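The Lamplighter of Requena

The Lamplighter of Requena is an animated fantasy drama film directed by Demetrio Arrieta, who also co-wrote the screenplay with Ramiro Vallejo. It was produced by the studio Tiltov in association with Steltley, a smaller company that handled backgrounds and color. The film is mostly hand-drawn, with computer animation used for water, smoke and the turning of the town clock.

Plot

Inés, a girl of 12, lives with her grandfather in the river town of Requena, where he tends the street lamps. One Tuesday in April the lamps on the lower bank fail to light. Her grandfather goes down to see to them and does not come home. Inés takes his pole and ladder and follows the river wall to the old ferry landing, where she meets Dudero, a heron who can speak only after dark.

Dudero tells her that the flames have been called back by the river, which lent them to the town long ago. The two travel downstream by night, passing through a flooded theater, a mill run by foxes and a village whose people have forgotten their own names. At the river mouth Inés finds her grandfather among the sleepers in the salt house. She trades the last lit lamp for his return, and the town learns to live with its dark streets until the following spring, when a single flame comes back upstream.
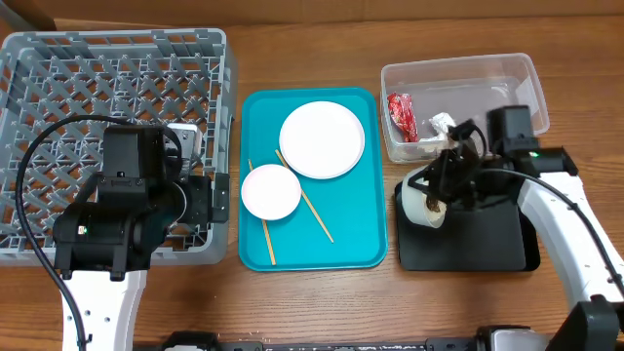
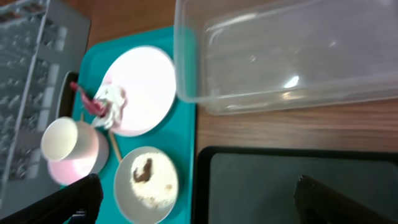
Production

Arrieta began work on the story while he was still a layout artist at Tiltov. His first version was a short film of 10 minutes with no dialogue, which covered only the search along the river wall. Vallejo joined as co-writer when the studio agreed to a feature and added the character of Dudero, who had been a plain heron in the short.

The backgrounds were painted in watercolor and scanned at Steltley. According to the studio's production notes, 418 paintings were made for the finished film, not including tests. Night scenes were painted on gray paper so that the lamps could be left as the only warm areas. The salt house sequence took nearly 2 years, mainly due to changes in its ending — in an early draft the grandfather chose to stay behind.

Voice recording was done before animation. Arrieta asked the cast to record together in one room where possible, and some overlapping lines were kept in the final mix.

Music

The score is written for accordion, clarinet and a small string group. A lullaby sung by the grandfather in the opening scene returns several times, played more slowly at each stage of the journey. The words are heard in full only over the closing credits.

Reception

Reviewers praised the backgrounds and the handling of the grandfather's absence. Several found the mill episode too long, and others felt that the rules of the river's bargain were left unclear. Dudero was generally well liked, although one review called his jokes out of step with the rest of the film.

Related works

A picture book based on the original short was written by Vallejo and uses artwork from the film's early development. It keeps the silent heron and ends at the ferry landing.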